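Keeping a Reading Journal Through a Working Year

4 min read

The practice of keeping a reading journal is older than most of the advice written about it. This post sets out how I have kept mine over the past year, what I record in it, and which parts of the method I have since dropped. It is intended for readers who have started such a journal before and let it lapse by March, as I did on two occasions.

The present journal is a plain ruled notebook of 106 leaves, made by Bevik and bought at the stationery counter in Dakermont. Previous attempts were made in software. I used the Cultora reading tracker for one winter and found that it directed my attention to totals and to the books of other members. It is a well-made service and remains suitable for readers who wish to share their lists. My own requirements were narrower. I wanted a place to write a paragraph after finishing a chapter, and to be able to find that paragraph later.

Each entry follows the same order. The title and the author are entered on the first line, followed by the edition and where the copy came from. Page references are placed in the left margin. Quotations are copied in full, with the original punctuation, and my own remarks are indented beneath them. This last rule was suggested by Gearóid Coughlan, who taught an evening course in local history that I attended some years ago. He had seen too many students quote themselves in the belief that they were quoting a source.

Entries are written at lunch, between half past twelve and one o'clock, at the same desk where I work. Evening entries were attempted and abandoned. By nine at night I tended to summarize the plot and stop there, and a summary of the plot can be had anywhere.

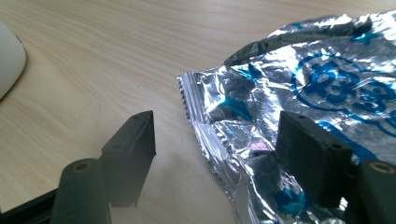 The index has required the most care. The final eight leaves of the notebook are set aside for it, with a half page for each letter and a full page for S. Subjects are entered as they arise. Under "Harbors" I now have references to a novel, a collection of letters, and a history of dredging that runs to 674 pages and is better than that description suggests. None of these books was chosen with the others in mind. Reading the three passages together led me to a fourth, a memoir by Úna Heffernan, which I would not otherwise have requested from the library.

Long books present a particular difficulty. The dredging history took most of the spring, and for several weeks the journal contained entries on nothing else. I considered reading a shorter work beside it and keeping both records at once. The result was confusion in the margins, where page numbers from the two books appeared without any indication of which was meant. Titles are now abbreviated to two letters and placed before every page reference. Readers who prefer colored inks may find that these serve as well, although my own green pen gave out on page 601 of the same book and has not been replaced.

The question of unfinished books was raised by Yakubu Usman in a comment on an earlier post. He asked whether a book set aside should be recorded at all. My position is that it should, together with the page reached and a sentence on the reason. Some of my reasons do not reflect well on the reader. One says only "too many cousins." I returned to that book in the autumn, drew up a family tree inside the back cover of the journal, and finished it within the week — the cousins were the point of it.

Loaned books are recorded in pencil until they are returned. I have found this more dependable than memory, and it settled a friendly disagreement with Senan Ní Mhurchú regarding a volume of the Ní Chonaill essays, which had been on my shelf throughout.

Certain practices have been discontinued. Star ratings were dropped after the first month, when I noticed that nearly everything had received four. The monthly review page was left blank so often that its space has been given over to the index. I also no longer copy out the opening sentence of every book. A few are worth having, and those are still entered under "Openings."

A second notebook of the same make has been purchased and will be started when the first is full. The index from the first volume will be copied into it by hand, with a Roman numeral before each page number. Correspondence on indexing methods is welcome, particularly from readers who have carried one index across several volumes.

Recent posts

On Borrowing From Small Libraries
Marginal Notes in Secondhand Copies
A Shelf Arranged by Date of Purchase
Reading Aloud, and to Whom

Contact | Copyright Eamon Ó Súilleabháin. All rights reserved. | Back to top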